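Inicio Conjuntos de datos Modelos Documentación Contacto

Categoría: Robótica / Manipulación / Aprendizaje por imitación

# Cama-Calzado: demostraciones con pinza de mano

Mantenimiento: Lâm Ngô, Hòa Đinh
Versión: 2, febrero

Cama-Calzado reúne 798 demostraciones de recogida y colocación de zapatillas, registradas con una pinza de mano que lleva la cámara montada. La primera versión tenía 800 episodios. Se retiraron dos en los que el archivo de poses terminaba antes que el vídeo.

El conjunto se preparó para comparar dos formas de representar la acción en una política visomotora: poses absolutas respecto al inicio del episodio y poses relativas a la muñeca en cada instante. Los resultados están en la sección correspondiente.

## Contenido

- `episodios/`: un directorio por demostración, con vídeo, trayectoria y apertura de la pinza
- `particiones/`: listas de entrenamiento y validación
- `calibracion/`: intrínsecos de la cámara y transformación cámara-pinza
- `scripts/`: conversión, filtrado y visualización

La partición de validación contiene 70 episodios. El resto es entrenamiento. Las listas se separan por sesión de grabación, de modo que ninguna sesión aparece en ambos lados.

## Formato

Las trayectorias se guardan como posición en metros y orientación en cuaternión (orden x, y, z, w). La apertura se da en metros entre caras interiores de los dedos. En la versión 1 el orden del cuaternión era w, x, y, z - quien tenga código antiguo debe cambiarlo antes de cargar estos datos.

Para convertir al formato del cargador Plandon:

 python scripts/convertir.py --entrada episodios --salida plandon

## Método

La política recibe las dos últimas imágenes y la apertura actual, y predice una secuencia de 15 acciones. Se entrenó la misma red con cada representación, sin cambiar la semilla ni el orden de los lotes. La evaluación en robot se hizo en el brazo del laboratorio Lorente, con los mismos dedos que la pinza de mano.

## Resultados

Las poses relativas dieron mejor resultado en el robot, sobre todo cuando la base se había desplazado respecto a la mesa. En validación fuera de línea la diferencia de error fue pequeña y no habría bastado para elegir una de las dos. El fallo más repetido con poses absolutas fue cerrar la pinza antes de llegar al calzado.

Las zapatillas tumbadas siguen siendo el caso difícil con ambas representaciones. La política tiende a dirigirse al centro de la suela, donde el ancho supera lo que conviene abarcar, y el agarre queda mal apoyado.

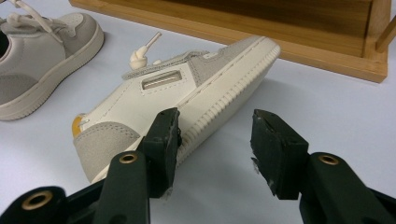 Tiempo de lectura: 3 min

Una zapatilla de lado ofrece a la cámara la suela acanalada y parte del empeine, con un dedo de la pinza delante del talón y el otro a la derecha, en espacio libre. Para anotar episodios de este tipo se usa la etiqueta `lateral`; el calzado apoyado sobre la suela lleva `vertical`. La etiqueta se refiere solo al objeto que se va a recoger, aunque haya otro a la vista.

## Limitaciones

- Las almohadillas de los dedos tienen desgaste en los bordes, y no se registró en qué episodios se cambiaron.
- Los cordones no están modelados ni anotados.
- No hay medida de fuerza.
- La escala de la trayectoria depende de la calibración incluida. Con otra cámara hay que repetirla.

## Pendiente

Hòa Đinh está revisando las etiquetas `lateral` de las primeras sesiones. La exportación a Zidgate funciona con vídeo, pero todavía no conserva la apertura de la pinza.

Etiquetas: manipulación, pinza de mano, calzado, poses relativas

Compartir (15) | Comentarios (2)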